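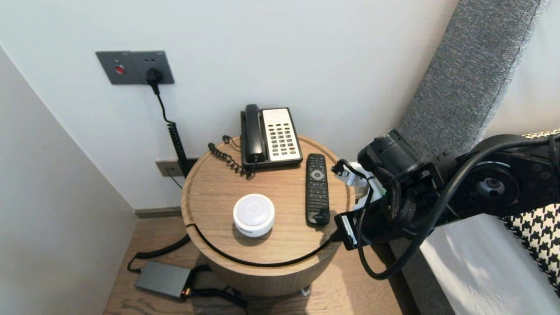 Bedside tidying was chosen as the test chore for this report. It is small, it is dull, and guests and patients alike leave things in the wrong place. Our working question was whether a single arm running the Zullitlow planner could put such a surface in order without help. The first layout placed a remote control and a round white device on the table in front of a corded telephone, which leaves the gripper little spare room at the back.

Each object was attempted 20 times. A run was stopped after 500 seconds.

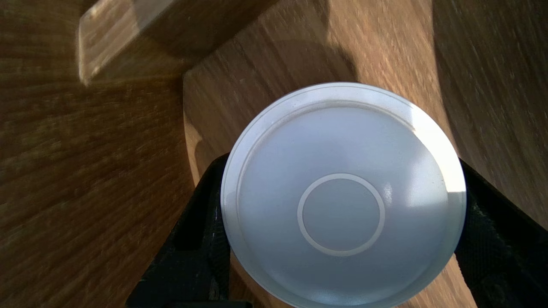 Fig. 2. White round object held between the two fingers.

Round objects were the easier class. The planner needs only a centre and a width, and of the 20 attempts 2 were failures, both caused by glare on a pale surface. The Halten grasp score did not predict either of them.

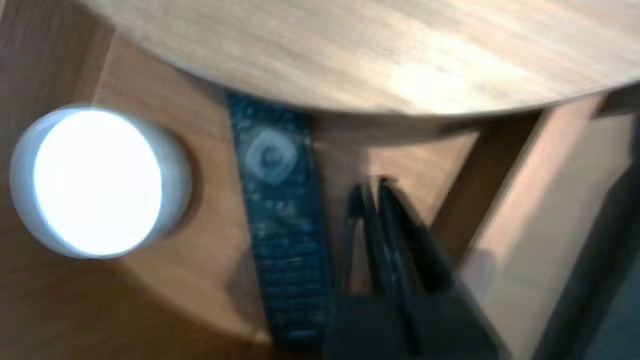
Department of Applied Mechatronics – Service Robotics Project Group

Long, flat objects gave more trouble. A remote control must be approached with the fingers low and in line with its narrow side, and the wrist view blurs when the arm moves quickly. Only 13 attempts were completed. Slowing the approach helped, at the cost of time. 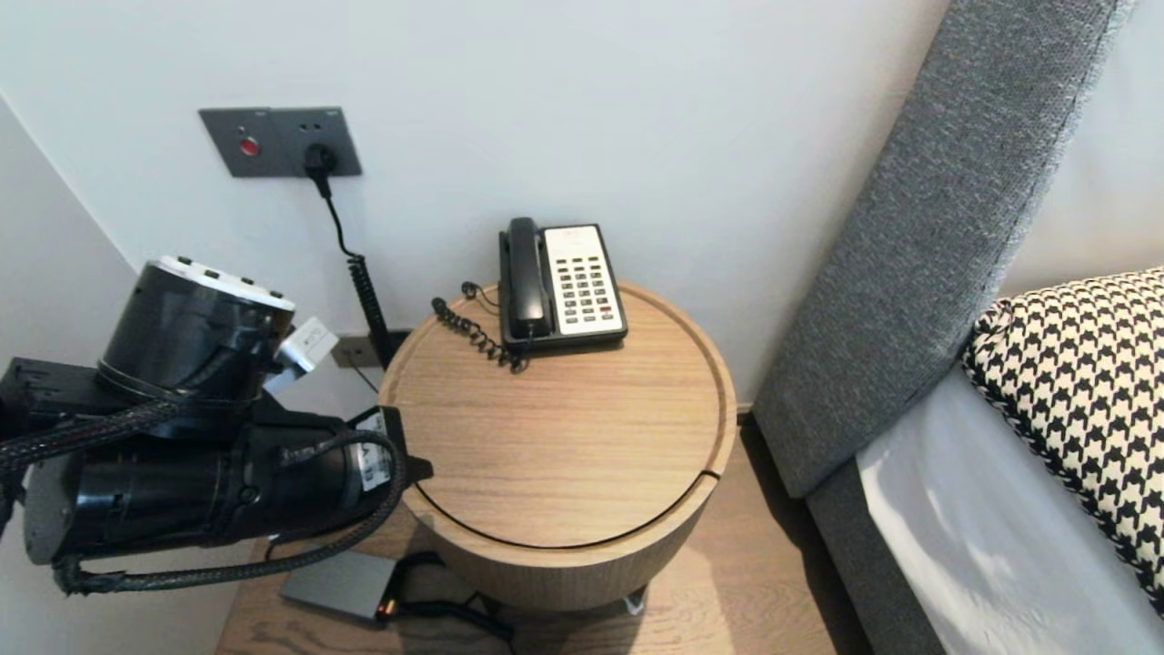
Cables remain the main unsolved problem. Our planner treats everything on a surface as rigid, and a coiled handset cord lying across the left part of the tabletop is nothing of the kind. We excluded the telephone from the scored objects for this reason. Until cords can be modelled, we would not leave the system to work unattended.

Filed under: Student Projects / Robotics / Household Tasks

Related reports
Folding towels with the Zarutov arm
Shelf restocking: a second trial
Steinarsdóttir method for grasp timing, notes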